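Newsroom > Press Releases > Products
Search releases Go

Sirkton opens up its hand-held teaching kit, and you can sign up starting in January

I've been building grippers at Sirkton for a long time now, and I get to write this one myself, so please forgive me if it sounds less like a press release and more like somebody who has been waiting all year to tell you something!

Sirkton is opening orders for Nalleck, our hand-held kit for showing a robot how to do a task. You pick up a pair of grippers, one for each hand, you do the job the way you'd like it done, and the kit records it. Pick up the cup, move the brush, put it all back, go again. No typing in joint angles, no joystick. If you've ever tried to drive two arms by remote control through a fussy little job (I have, and my shoulders still remember), you'll know why we wanted another way in.

We do still love remote control, by the way. Nalleck recordings and remote-control recordings land in the same format, so a lab that already has one pile of data can add the other without starting over. Use your hands for the quick everyday stuff and save the remote rig for the jobs where you need the real arm in the loop.

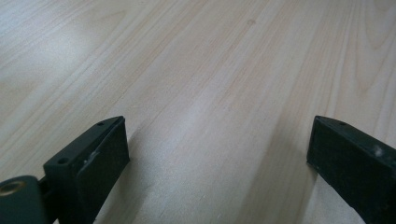

Looking down between the gripper fingers, over the wood tabletop.

The fingers got most of our attention this year. We went through 16 versions before we settled on a shape, and people on my team still have strong feelings about version nine. What we ended up with is a chunky pair of blocks with broad, flat inner faces. They're plain, and I like them that way. When you close them on something you can feel it in your own hand, and you slow down or ease off without having to think about it. That's the part of a demonstration I care about most, the little corrections people make and couldn't describe to you if you asked.

Our first outside partner is Zawadzka, a small automation shop that sets up benches for packing and sorting work. Over the pilot they recorded 2310 demonstrations with Nalleck, and 918 of those used both hands. They were not gentle with us! The early cables annoyed them, the first set of instructions annoyed them more, and both got redone. The setup guide now fits on one page.

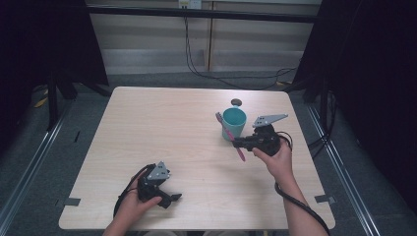
By the Lead Gripper Engineer, Sirkton

Household things make great first lessons, and a teal cup and a pink toothbrush will keep you busy longer than you'd think. A cup is wide and a toothbrush handle is slim, so you come at each one differently, and then you get to decide what the other hand should be doing in the meantime. We tell new users to start with two objects on a bare table and stay there until they're bored.

The recordings go into Umau, our review software, where you can play back a demonstration, trim the fumbling at the start, and toss the ones you don't like. Umau comes with the kit for the first year.

The opening batch is 97 kits. Labs, schools and small shops can all apply, and you don't need to own a robot yet to start recording. Sign-up opens in January at 9 a.m. through the Sirkton order page, and Zawadzka will be taking bench setup requests from the same form.

Reporters who'd like to try the grippers for themselves can write to the Sirkton press desk. Wear short sleeves, it's easier with the cables.

Filed under: Robot Teaching, Hand-Held Tools, Company News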